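The Saturday Boat

The ferry from Grosport to Trerby ran twice on a Saturday, and Shiyu Ding had missed the first one by the length of the ramp. She bought a coffee and sat on her bag until the next. It was February and the wind came straight down the channel.

She had the key in her coat pocket, in the envelope the lawyer had sent. Her aunt had run a nursery school on the ground floor of a house on Tan Street and lived on the floor above it. The school had closed in the fall. The house was now Shiyu's, along with a bill for $2,000 in back taxes and a letter from a man named Lộc Ung, who wanted to talk to her about the piano.

He was waiting on the step when she got there. He was older than his handwriting. He had a wool hat on and he took it off to shake hands.

"I tuned it for her," he said. "Every year. She paid me in soup."

"Is it worth anything?"

"No."

She opened the door. The hall smelled of floor wax and cold radiators. There were 9 coat hooks along the wall, low down, each with a strip of tape under it where a name had been. The door on the left went to the schoolroom. She put her bag down and went in, and he followed her and stood with his hat in his hands.

She had spent one summer in this room when she was six, the summer her parents were selling the store. She remembered the piano and the smell of paste. She remembered cooking, too. All the children cooked all day long, and her aunt went from one to the next and ate whatever she was handed. 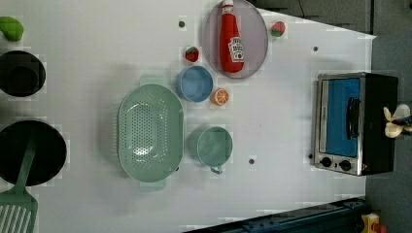
The play kitchen at Tan Street.

"She kept it all," Shiyu said.

"She never threw out a thing. There was a drawer upstairs with 100 corks in it. I know because she made me count them once, to settle a bet."

"Who won?"

"She did."

The piano was against the back wall with a sheet over it. He pulled the sheet off and folded it in half and in half again and laid it on the windowsill. The name on the fallboard was Metine, in worn gold letters. He sat down and played a scale, and then some chords. Two of the high notes made no sound except the knock of the key.

"I'd like to take it," he said. "I can give you $200. I know I said it's worth nothing. I have a van and my son-in-law."

"You can have it for free."

"No, I'd rather pay."

She said she would think about it. She didn't know why she said that. She had no room for a piano, and she had come over with the idea of getting rid of everything by dark.

He put his hat on and said he would be at the bakery until four. She heard him go down the step and stop, and then go on.

She went upstairs and did the kitchen first. She filled three garbage bags with jars and carried them down to the hall. She did the bathroom cabinet. In the bedroom she sat on the bed and looked at the wall for a while, and then she took the blankets off and folded them. The corks were in the second drawer of the dresser. She left them there.

When she came down again the light had moved off the street side. She went around the schoolroom with an empty box, meaning to fill it with whatever came first to hand, and she got as far as the table.

When she was six she had made her aunt a lunch. It was raining and the others had gone home. She had put a bottle of ketchup on a plate and nothing else, because that was the part she liked, and her aunt had sat down on one of the small chairs and said she had been hungry for exactly that. Then she had asked if there was any fruit.

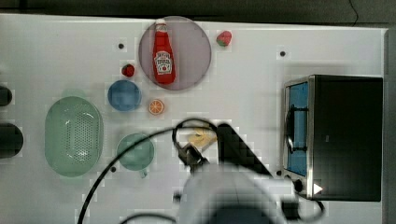

Four O'Clock

Lộc Ung was at the table by the bakery window with a newspaper and an empty cup. He moved the paper when she came in.

"You can have it for the $200," she said. "But not yet. I want it tuned first."

"It won't hold. The pins are bad."

"How long would it hold?"

He thought about it. "A week. Maybe two, if you keep the heat low."

"Then I'd like it tuned for a week."

He asked her if she played, and she said no. He asked her when she was going back to Grosport, and she said she had a ticket for the five-thirty. She took it out and looked at it and put it back in the envelope with the key.

"I'd have to charge you," he said.

"I can make soup."

"What kind?"

She told him she only knew the one kind, with barley. He folded the newspaper, left some coins by the cup and went to get his tools from the van.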